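Visit to the Stitberg manipulation lab

Our group spent most of a Thursday in February at Stitberg, where the manipulation team opened its lab to outside visitors for the first time since moving into the Alcaraz building. I went with two colleagues from our packaging line. We wanted to see how far their work on pick-and-place had come and whether any of it could be used on a floor like ours, where the items change every few weeks.

We signed in at 9:30 and were given badges and a short safety talk. Visitors stay behind the yellow tape while an arm is powered. Phones are fine, flash is not, because it upsets the exposure on the cameras.

Arif Sembiring, who runs the day-to-day work on the project, gave the introduction. The project is called Plikalar. Its subject is what the team calls start-position coverage. When a robot learns a task from human demonstrations, it tends to do well on starts that look like the ones it was shown and poorly on the rest. The usual answer is to collect more demonstrations. The Plikalar team asked whether the same number of demonstrations, spread out on purpose, would do better.

The task they used is a plain one: take a mug off a tray and set it down on the table without tipping it. The tray goes back to the same place every time. The mug does not. For each demonstration a script gives the operator a position on the tray and a direction for the handle, and the operator sets the mug by hand before starting. In the comparison set, operators put the mug wherever they liked.

Sembiring said the comparison set surprised them when they plotted it. People told to place a mug anywhere mostly put it near the middle with the handle toward their own right hand. The corners were hardly used, and very few demonstrations had the handle pointing away from the operator. 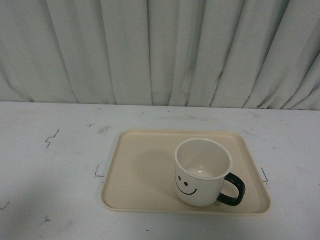 Both sets have 1,316 demonstrations, recorded by the same operators on the same stations. Two policies were trained with identical settings, one on each set. They were then tested on 141 starts that had been drawn up before any training began. The policy from the scripted set finished the task more often, and most of the gain came from starts with the mug close to the rim of the tray. With the mug in the middle, the two were hard to tell apart. The team would not give us percentages to take away, as the paper is still under review, but they showed the plots on screen and the gap near the rim was easy to see from the back of the room.

After the talk we were split into groups of 6 and taken around the stations. At ours, an operator named only by her first name on the schedule went through the reset procedure. It is slower than I expected. She reads the next position from a monitor, sets the mug, checks it against an overlay, squares the tray if it has moved, and steps back. Only then does recording start. A start that fails the overlay check is set again. She said the handle direction takes longer to get right than the position.

One of my colleagues asked why the tray is kept fixed if the point is variety. The answer was that they wanted to change one thing at a time. A second round, with the tray shifted and turned as well, is planned for the summer. Another visitor, from Vomomwood, asked about lighting. That has been held constant so far too, and Sembiring agreed that it limits what can be claimed.

We also asked about mugs of other shapes. The team has tried 3 that were not in the training data. Results were mixed, and a mug with a wide flared lip gave both policies trouble. There was no attempt to hide this, and the failed runs were played at normal speed along with the good ones.

Lunch was in the canteen on the ground floor. The afternoon session covered their annotation software and was aimed more at academic groups, so we left partway through.

For our own purposes, the main thing to bring back is the placement script. We already record demonstrations when a new item comes onto the line, and our operators choose the starting positions themselves. I would expect our data to bunch up in the same way. Plotting what we have is a small job, and I have asked for it to be done before the next item change. Sembiring has offered to send the script once the paper is out.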